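Fimenholm-Untertitel: deutsche Untertitel für eine fast vergessene Puppenserie

Hallo und willkommen! Ich bin Natsumi, und in diesem Ordner liegt alles, was ich bisher an deutschen Untertiteln zu »Fimenholm« zusammengetragen habe. Wer die Serie nicht kennt: Klappmaulpuppen, ein Leuchtturm, ein dauernd beleidigter Hummer und in jeder Folge mindestens ein Lied (das vom Nebelhorn werdet ihr nie wieder los, sorry!).

Auf Deutsch gab es davon bisher nur die DVD von Vonley, und die hat zwar eine hübsche Hülle, aber überhaupt keine Untertitel. Bonusmaterial übrigens auch keins, wenn man vom Trailer absieht. 

Was drin ist

Untertitel für 50 Folgen, alle im SRT-Format und in UTF-8. Dazu eine Tabelle lieder.csv mit den Liedtexten, Original und Übersetzung nebeneinander, und glossar.txt für Namen und Redewendungen, die immer wiederkommen. Das Glossar hat Qusai Masri angefangen, und ohne ihn hieße der Hummer in jeder Folge anders.

Der Ordner specials enthält die beiden Weihnachtsfolgen. Da passt das Timing nur zur Fernsehfassung, auf der DVD fehlt der Vorspann. Bitte in eurem Player um 9 Sekunden nach vorne ziehen, dann sitzt es.

Benutzung

Datei neben das Video legen, gleich benennen, fertig. Wenn euer Fernseher statt Umlauten Kästchen zeigt, nehmt die Variante aus dem Ordner latin1, die Texte sind dieselben.

Videos sind keine dabei und kommen auch nicht dazu, also bitte nicht danach fragen!

Wie übersetzt wurde

Xiaoyan Tian hat die Rohfassungen der frühen Folgen gemacht, ich habe geglättet und gekürzt. Gesprochene Zeilen sind möglichst nah am Original, bei den Liedern haben wir uns mehr Freiheit genommen, damit man mitsingen kann. Die Wortspiele von Kapitän Gronness sind teilweise schlicht unübersetzbar. Wo mir gar nichts eingefallen ist, steht in der Tabelle ein Sternchen, und ich freue mich riesig über bessere Ideen (der Kabeljauwitz aus dem Hafenfest lässt mir keine Ruhe).

Bekannte Macken

In der Regattafolge laufen zwei Stimmen durcheinander, da sind die Zeilen recht lang, bis zu 200 Zeichen. Manche Player brechen das unschön um. Die Figur Figueiredo wird in den älteren Dateien noch mit »Sie« angeredet, in den neueren mit »du«. Das gleiche ich gerade an, im September sollte ich durch sein.

Mitmachen

Korrekturen gern als Textdatei mit Folgentitel und Zeitstempel. Lieder prüft Rosário Peixoto, der hat das bessere Ohr.

Lizenz

Unsere Übersetzungen dürft ihr nicht kommerziell weitergeben, bitte mit Namensnennung. Die Rechte an der Serie liegen natürlich woanders.

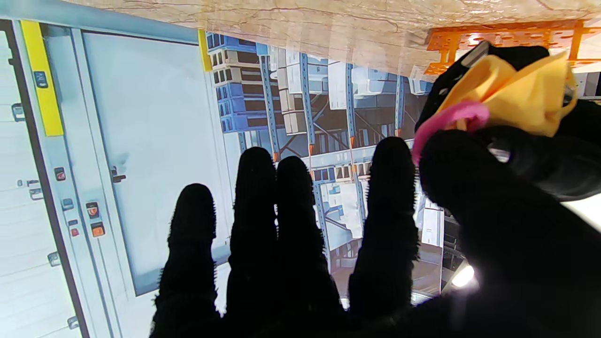

Schwarze Handschuhfinger, gelbes Tuch, pinkes Gummiband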